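Drallullow Packaging Text List
README for release 3

Contents

Drallullow is a table of short text strings copied by hand from the fronts and backs of dry grocery packages. It was put together to test label-matching code in small inventory programs, mainly the Parkero stock tool, and is released separately so that other people can use it. The strings are typed. No text recognition software was used at any stage, and no package photos are distributed with the table.

The current release holds 1000 rows taken from 205 packages. Each package has at least one row. A package with a long back panel can have more than a dozen.

Release date: 2019-12-20

Files

strings.tsv - the main table, one row per string
packages.tsv - one row per package, with category and country of sale
units.tsv - unit spellings and their normalized forms
CHANGES - differences from the previous release

All files are UTF-8 without a byte order mark. Line endings are LF. Fields are separated by a single tab and are never quoted, so a quotation mark in a field is part of the string. Tabs and line breaks that occur on the package are replaced with a single space.

Columns in strings.tsv

string_id: integer, unique, stable between releases. Deleted ids are not reused.
package_id: integer, joins to packages.tsv.
panel: front, back, side or lid.
role: name, net_content, ingredients, storage, date_format or other.
lang: language code of the string. Mixed strings are coded mul.
text: the string as typed.
text_norm: the string after normalization, see below.
checked: 1 if a second person compared the row with the package, 0 otherwise.

Normalization

Full-width digits, colons and parentheses are converted to their ASCII forms. Runs of white space are reduced to one space. Letter case is left alone. Simplified and traditional characters are not converted into each other, and users who need that should do it after loading.

Unit words are looked up in units.tsv, which has 23 entries. Both 克 and g are mapped to g. Counting words such as 枚 and 片 are mapped to pc, with the original kept in the text column. Where a package gives a net weight and a piece count in the same line, the line is stored once with role net_content, and the parser is expected to return two values. This was changed in release 2. Code written for the first release will find only the weight.

Known problems

Ingredient lists are uneven. Some were typed in full and others stop at the first allergen statement, depending on who did the typing. The checked column does not tell the two apart.

The category field in packages.tsv is coarse. Seaweed, dried mushrooms and dried fish are all filed under dried goods, while seasoned laver snacks are under snacks. Rows from the Sakamoto shelf survey use that survey's own category codes, prefixed with S.

Date formats were recorded as patterns (YYYYMMDD and so on), not as values. Printed dates are not in the table.

Vertical text is typed top to bottom as one string with no marker for direction. Decorative repeats of the product name are left out unless the wording differs. On a package carrying both 寿司卷 and 寿司, for instance, each gets its own row with role name, and the matcher has to deal with one being a prefix of the other.

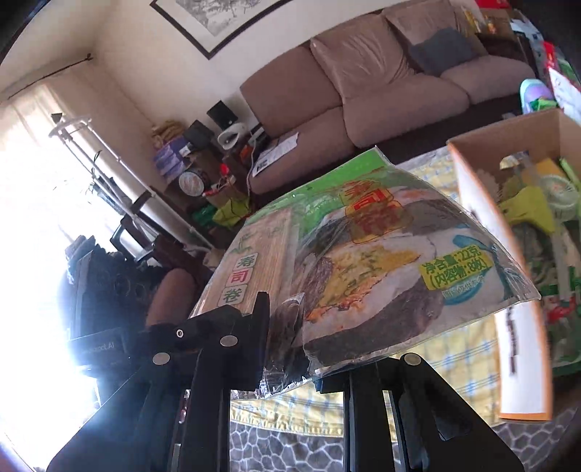

Sheena Haldane wrote in February that the prefix rule gave her two hits for every sushi product, and asked for a column saying which name is the main one. She also pointed out that the longer string is not always the right choice, as some packages put the use of the product in large type and the product itself in small type. A main_name flag is planned. Until it exists, a workable method is to group on package_id before matching and keep every name row as an alias.

Loading

Any reader that can be told to ignore quotation marks will work. In the Gendent importer, set the delimiter to tab and the quote character to none, and turn off type guessing. With type guessing on, ids with an S prefix are read as missing values.

Spreadsheet programs tend to change strings such as 1-2 into dates. Import the text columns as text.

Corrections

Send corrections as a tab-separated line with string_id, the old text and the new text. Mention whether you had the package in hand or were working from a picture of it - the second kind is accepted, but the row stays at checked = 0.

License

The table may be copied, changed and redistributed with this file attached. Product names belong to their owners.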